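Hoslow Home Services – Pre-use safety checklist with comments
Subject: Gevov hand-held gripper kit, household garment package (on trial)
Supplied by: Katiyar Rentals, Mokport
Kit number: 618
Checked: March 2024
Result: Accepted for trial use, two items open

Before the list proper, a word about how to read it. Each line has a result, which will be OK, OK WITH NOTE, or OPEN, and after that a comment. The comments have grown a good deal longer than the form really intends, and I hope you'll forgive me, but several of you wrote to ask what the kit is like to live with for a whole working day, and a row of check marks doesn't tell you much about that. The package on offer is meant for people recording clothes handling in ordinary homes, so we did the checks in a bedroom, on a bed, with a padded winter jacket as the main test piece. Thin shirts are kind to a gripper. A puffer jacket is a fairer test.

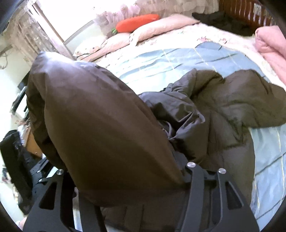 By Harsh Kashyap
Second reader: Pirmin Lehner

PART A. THE GRIPPERS

A1. Plates and outer links free of burrs and sharp edges
OK WITH NOTE. The plates are cut out in triangles and other open shapes to save weight, and every one of those openings has an inside edge that people forget to feel. Run a fingertip slowly around each of them, and then do it again with an old nylon stocking pulled over your hand, which will find a burr long before your skin does. We found one rough spot on the left unit and dressed it with fine emery cloth. Slick jacket fabric snags very easily, so please don't skip this one even if you are in a hurry.

A2. Pivot screws and bolts snug
OK. Checked before we began and again after 126 grasps, counted on the clicker. None had moved. Use the key in the lid pocket and go gently – you want snug, and you don't want the finger to bind. Pirmin likes a small dab of paint across each head so that any turning shows up at a glance, and I have come around to his way of thinking.

A3. Pads seated and clean
OK. Press each pad sideways with your thumb. It shouldn't creep. Wipe with a damp cloth and leave the alcohol wipes in the drawer until the supplier tells us in writing what the pad material will stand (see open items at the end).

A4. Jaws open and close freely over the full travel
OK WITH NOTE. Smooth on both units when empty. With a thick fold of padding between the fingers you will feel the grip go soft first and then firm up, and a new operator tends to keep squeezing well past the point where the cloth is held. Show people this early on. It saves the jacket and it certainly saves the forearm.

A5. Weight and hand strain
OK WITH NOTE. Our kitchen scale gave 1,090 grams for one unit as we use it. That is perfectly pleasant for the first few minutes and rather less so by mid-morning, especially at arm's length across a wide bed. We have set a limit of 12 minutes of work before a rest, and I would ask you all to keep to it, including those of you who go to the gym.

A6. Pinch points explained to the operator
OK. The gap behind the fingers, where the links come together, is the one to respect. Keep the free hand out of it. Cuffs buttoned, bracelets off, long hair tied back, and a ring or two left safely in a pocket if they'll come off.

PART B. THE BED AND THE GARMENT

B1. Surface cleared to the size of the garment, sleeves out
OK. You need room for the whole jacket with the arms spread, plus a bit of margin for the hem. Pillows and spare blankets can stay on the bed as long as they are out of the way of your elbows. The supplier's leaflet asks for a plain surface, but Katiyar's people confirmed by phone that ordinary patterned bedding is welcome, and I was glad to hear it, as I can't imagine asking a family to buy new sheets for us.

B2. Bedding lying reasonably smooth
OK WITH NOTE. Smooth the sheet by hand first. A loose sheet gets picked up along with the hem, and then you are lifting half the bed. We did this more than once in the early part of the trial.

B3. Pockets emptied
OK. Keys, coins, tissues, and the forgotten mint. Check the inside pocket too.

B4. Hard fittings located before the first grasp
OK. Snaps, toggles, zipper pulls, cord ends. Find them all by hand and then plan your grasps around them. A toggle caught between the pads can slip out quickly, and a snap will mark the pad surface. For a front-up layout we start at the lower half of the body, where there is plenty of plain quilted cloth to hold.
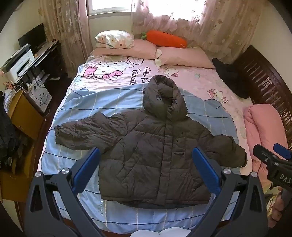 Jacket laid out front side up, with the blue pads over its lower half.

B5. Both units under control before either one closes
OK WITH NOTE. Working as a pair takes some getting used to. Our rule is that you say "left" or "right" out loud for your first few passes. It feels silly for a minute or two and then it feels quite natural. If a second person is standing at the side of the bed with another unit, agree on who moves first.

B6. Garment checked for damage afterward
OK. No pulled threads and no split seams on the test jacket. Hold the quilting up to a window and look along each seam, and give the cuffs a look as well, for they get tugged the most.

PART C. THE ROOM

C1. Walking path along the bed clear
OK WITH NOTE. Bedrooms are tight. Walk the route once with the units in your hands, as you are a good deal wider with them than without. Chairs pushed in, boxes moved.

C2. Cables out of the foot area
OK WITH NOTE. Where a desk stands close by, look at what is hanging down from it and tuck loose loops back toward the wall. Ask the householder before unplugging anything at all.

C3. Daylight and glare
OK. A bright window behind the bed is fine for the operator's eyes if you stand a little to one side. Shiny nylon can look very dark when you face the light, so take your time placing the fingers.

OPEN ITEMS

1. Written cleaning instructions for the pads. Asked for from Gevov, promised with the next leaflet. OPEN.

2. Carrying case latch, left side. It pops if the case is lifted by one end. Carry it level with both hands for the time being, and keep a strap around it in the van. Katiyar will swap the case. OPEN.

Comment from Pirmin Lehner: Agree with all the above. I would add a line under A5 for people with smaller hands, who found the squeeze harder than the weight. Please try two or three operators before we decide on the longer rental, which runs through June.

Comment from Harsh: Added to the list for the next check, thank you. Anyone willing to lend their hands for an hour, do let me know – there will be tea, and the jackets are all clean.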